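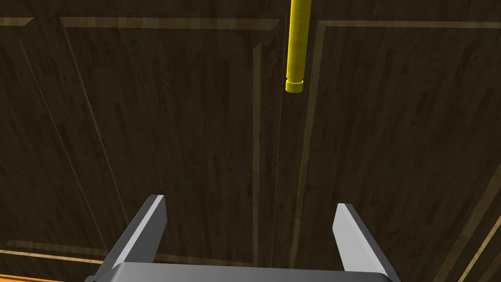 Gidstead students train a simulated arm before they touch a real one

Laiba Bhutto runs the robotics club at Gidstead, and this spring her students have spent most of their time looking at screens. The project is called Kesus. The task is to get an arm with a two-finger gripper to find a yellow rod, close on it and hold it, first in simulation and later on the club's own hardware.

"People expect to walk in and see parts on the floor," Bhutto said. "There will be parts on the floor in the fall. Right now we're learning to write the program that decides where the hand goes."

The club meets after school and shares its room with the yearbook staff. We talked there on Thursday, April 25, 2019, while two students argued quietly over a line of code that set how far the fingers should open.

The simulator view the students work from looks out over the gripper, with the fingers spread and the rod hanging beyond them in front of dark wood paneling. Bhutto said the paneling gave the group more trouble than the rod did.

"Yellow on dark brown is easy," she said. "Then they changed the background to something pale and the program lost it. They had written it for one wall. So we talked about that for a whole meeting, and they rewrote it."

Each version of the program gets 200 attempts. A student starts the run, leaves it going and reads the log afterward. The first version that worked at all closed on the rod 127 times. Bhutto wrote the number on the whiteboard and left it there for a week.

"They wanted me to erase it because they thought it was bad," she said. "I told them it was our starting number. You need one."

The misses were sorted by cause. In many of them the hand came in at the wrong angle and one finger reached the rod before the other. In others the fingers closed too early. The students fixed the timing first, as that took only a small change, and then went back to the angle.

Bhutto taught math for several years before she took on the club. She said she learned the software alongside the students and still asks them for help with it.

"I know the trigonometry," she said. "I don't always know which menu it's in."

A second group in the club, working under the name Sima, is writing the part that saves the results of each run and draws the charts. Bhutto said that job was hard to fill at first. It now has a waiting list, which she credits to a junior who made the charts update live.

The club has a budget of $2000 for the year. Half of it, $1000, is set aside for motors and a controller for the real arm. The rest goes to entry fees, a bus and replacement parts.

Asked whether the program will work when it is moved to a physical gripper, Bhutto said she expects it to fail on the first day.

"The real motors will be slower than the ones on the screen, and the camera will be worse," she said. "I've told them that already. We have meetings in the fall with nothing on the schedule except fixing it."

The last meeting of April will be used for another full run. The students have asked for a rod in a different color.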